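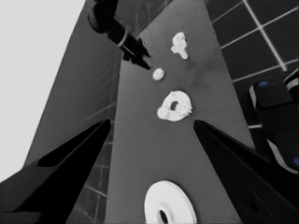
I went to the Drandholm open day in October mainly to try Tendari, their practice software for two-arm assembly. A session costs nothing on open days, and you get 32 minutes at the controls. The parts are plain white on a gray tabletop: a big disc with a hole in it, a gear, a small round piece and a cross-shaped peg. With so little color on the table I found it easy to keep my eye on the black fingertips, but the peg looks small at the far end and I misjudged the distance to it more than once.

Kwok-wai Kwok ran the demonstration and took questions as he went. He had the gear picked up on his first go. I needed 6 tries. The controls are light and respond quickly, and switching from one arm to the other takes a single pedal – no menus.

My complaints are small. The printed guide skips the reset command, and there were only 2 stations, so the line got long after lunch. The Nondale package I used before had better sound, which helps with timing.

I would book again, early in the morning if possible. Wear flat shoes for the pedal.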